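Light Spill in Small Rooms: Student Project Report
Barbara Krawczyk and Sławomir Wysocka
August 2025

Why we did it

Barbara's desk lamp keeps her roommate awake. Started there. We wanted to know how much of the light in a small room comes off the furniture and walls, and if a cheap fabric cover changes it. Supervisor said keep it simple so we did.

Method

One lamp, an Endale 900 lumen bulb. Blinds down, door taped. Light meter (Grikitero, borrowed from the physics lab) held at pillow height, 206 cm from the lamp. Three setups: bare white desk, brown paper, dark cloth. We took 49 readings total – should of been 54 but the meter battery died and we had no spare.

Results

Bare desk was brightest at the pillow, no suprise. Paper cut it by a fair bit. Cloth cut it the most. Turning the lamp head to the wall cancelled nearly all of the gain, so lamp angle matters more than we expected. A dimmer bulb (roughly 700 lumens) gave the same order, just lower numbers. Full table is in the appendix.

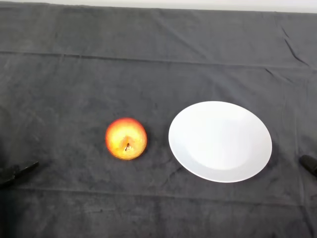
Fig. 1. Dark gray cloth on a tabletop, fold crease toward the back.

Problems

Only one room. Wall paint not tested. Meter jumps around at low light, we took the middle value of each set. Creases might change the readings a little – did not check.

Next

Repeat in October with the Lis lamp and a second room. Also try a shade, probably easier than covering a whole desk.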